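Bench notebook, cell 2 planning
June 18, 2020 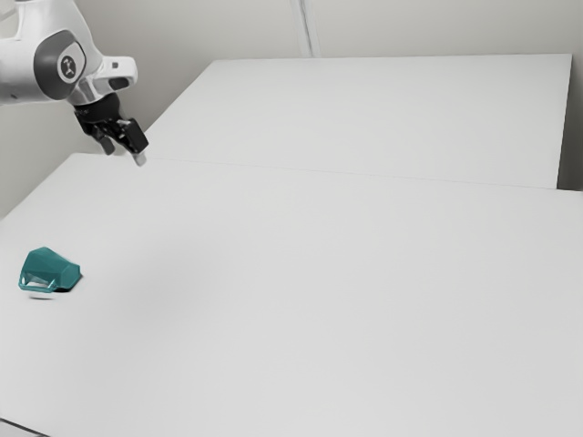 Sim view, two-table layout, mug on its side on the near table. Gripper open over the join.

Went through the Josstead quote again this morning. Still not convinced. The headline price covers the arm and the controller, and then everything you need to make it do any work is on the second page: gripper, mounting plate, cabling, the safety relay, a day of someone coming to plug it in. The mounting plate alone costs more than I would pay for a table. I have asked for it to be itemised properly and got back the same PDF with a new date.

Terkano are cheaper on paper but quote delivery in August "subject to confirmation". I have heard that phrase before. The last thing we ordered from them was two controllers, one of which turned up with the wrong mains lead and no manual.

Question for today was whether we need both tables. Peiyu Qian set the layout up in simulation so that we'd have something to argue over before money goes out. Her case is that the second table gives us a place to put parts down without crowding the pick area. My case is that every extra bit of surface is floor we have to guard, and the fencing is priced by the metre. Neither of us has put the fence line into the model yet, so this is opinion on both sides.

Things I don't trust in the sim so far:

The tables are perfectly level with each other. Ours will not be. The floor in that bay falls towards the drain and we shimmed the last bench with bits of packing. If the join has a lip, anything slid across it will catch.

Plain matt tops, soft light, white on white. Fine for checking reach. No use at all for deciding which camera to buy, and I do not want the Vasconcelos camera package signed off on the strength of it. They will happily sell us the bigger one. Ask for a loan unit first and try it under the real strip lights.

A mug with a handle, lying down, is a fair awkward shape to plan around, I'll give Peiyu that. But one mug is one mug. The parts we get from Liltinport are heavier and have an oily film on them, and the friction number in the model is the default. I would not choose fingertip pads from this.

Reach. The brochure figure is to the wrist flange with the arm stretched straight out, where it can hardly do anything useful. Peiyu wants to work from the brochure figure less a margin. I want the near corners of the near table tested with the gripper pointing straight down, all 3 base positions, before anyone says the smaller arm will do. If it won't, the price goes up a whole bracket and the budget we sent upstairs is wrong.

Spares: quote has one set of fingers. We need 2 at the very least. On the old cell we went through 6 in the first year, mostly from people jogging it into the bench. Put that in the running costs, not under "sundries", where it will get crossed out.

Also missing from everyone's quote: the software licence after the first year. Josstead said on the phone it was "nominal". Get the nominal number in writing.

Peiyu thinks I am being difficult and that we'll lose the slot if we wait. Possibly. I'd sooner lose a slot than own an arm that can't get to the corner of its own table – we have one piece of kit under a dust sheet already.

To do
Peiyu: fence line into the model, then one-table version of the same layout for comparison
Peiyu: near corners, gripper vertical, 3 base positions
Me: itemised quote from Josstead, licence cost in writing
Me: ring Terkano about the August date and what happens if they miss it
Me: measure the floor fall in the bay with the long level
Either: loan camera from Vasconcelos, no commitment

No order raised. Left the requisition form blank in the tray.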